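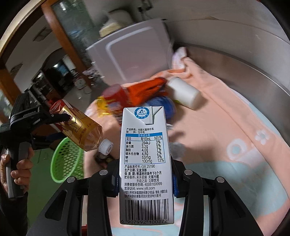

Milk carton in one gripper, bottle of iced tea in the other, green basket underneath.

Hi all,

Replying to Jade's message, quoted at the bottom, as a few of you have asked me the same thing off list. Yes, I did make it to the Kestier open day in May, and I had a lovely time!

I got there at ten and went straight for the hand-held grippers, which were what I'd come for. You hold one in each hand and try to pick up ordinary shopping and household bits with them. Milk was the thing I wanted to see after our long thread about cartons (sorry, everyone) and I can report that the jaws take one by the sides and hold it upright very nicely. The grippers are black plastic with big triangular holes in the jaws, and the screws are right there on the front, so Fehr will be pleased - you could have one apart on the kitchen table in no time.

I had 15 minutes with a pair myself. My left hand is hopeless. I dropped a bottle twice and then got it into the basket on the third go, and a very kind man clapped. It's much more tiring on the wrists than I'd expected, so if you go next time, have your turn before lunch and not after it like I did with the second lot.

They said 400 people had signed up and it felt like most of them were in the queue for tea. The Sunel talk was full, so I can't tell you anything about that one.

Has anybody got the parts list that was going round last year? Mine went with my old laptop.

Cheers,
Moira

Jade MacLeod wrote:
> Did anyone get to the Kestier day? I was stuck at Erkero
> all week and missed it. Mainly I'd like to know if they let
> you try the grippers yourself, and whether they can manage
> a full carton or a bottle. Pictures welcome!
> Jade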